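Lesezeit: 2 Minuten

Möbelkonstruktion I, Skript zu Abschnitt 4: Drehtüren und Beschläge

Bearbeitung: Golnar Shojaei, Jalen Pennington

4.1 Anschlagarten

Bei Korpusmöbeln werden nach der Lage der Tür zur Seitenwand drei Anschlagarten unterschieden. Die aufschlagende Tür (Eckanschlag) verdeckt die Vorderkante der Seite ganz oder überwiegend. Beim Mittelanschlag teilen sich zwei Türen eine Mittelwand, jede verdeckt knapp die Hälfte der Kante. Die einliegende Tür sitzt zwischen den Seiten und schließt mit der Korpusvorderkante bündig ab. Sie verlangt die höchste Maßgenauigkeit, da das Fugenbild umlaufend sichtbar bleibt.

4.2 Topfscharnier

Das Topfscharnier besteht aus Topf, Scharnierarm und Montageplatte. Der Topf wird in die Türinnenseite eingelassen, Regeldurchmesser 35 mm. Die Montageplatte sitzt auf der Korpusseite, üblicherweise in der Lochreihe mit 32 mm Teilung und 37 mm Abstand zur Vorderkante. Die Kröpfung des Arms richtet sich nach der Anschlagart: gerade bei Eckanschlag, mittel bei Mittelanschlag, stark bei einliegender Tür.

Verstellung in drei Richtungen:
- Seite: verändert die Fuge zwischen den Türen
- Höhe: über Langlöcher oder Exzenter der Montageplatte
- Tiefe: verändert den Spalt zwischen Tür und Korpus

Die Seitenverstellung wirkt bei ungleicher Einstellung von oberem und unterem Scharnier als Drehung des Türblatts. Schräg stehende Türen werden auf diese Weise ausgerichtet. Zuvor ist der Korpus ins Lot zu bringen.

4.3 Lastannahmen

Maßgebend für die Zahl der Scharniere sind Höhe und Masse des Türblatts. Das obere Scharnier wird auf Zug beansprucht, das untere auf Druck. Die waagerechte Kraft ergibt sich aus dem Momentengleichgewicht:

F = G · b / (2 · a)

mit G Gewichtskraft, b Türbreite, a Abstand der Scharniere. Ein größerer Abstand a senkt die Beanspruchung. Ein mittig gesetztes drittes Scharnier trägt dazu wenig bei, begrenzt jedoch den Verzug hoher Türblätter.

Rechenbeispiel: G = 201 N, b = 300 mm, a = 1200 mm. Daraus folgt F = 25,1 N je Scharnier. Griffe und Einbauten an der Innenseite sind in G einzurechnen.

4.4 Übungsaufgabe

Für den Schranktyp Stetow (zweitürig, aufschlagend) sind Scharnierabstand und Kröpfung festzulegen. Die Kräfte sind für a = 900 mm und a = 1200 mm zu vergleichen. Abgabe bis 31. August bei Senyo Odoi.
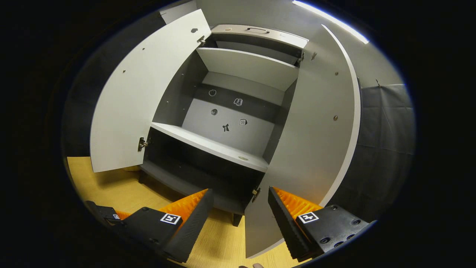

Abb. 4: Schrank mit geöffneten Drehtüren, Scharniere oben und unten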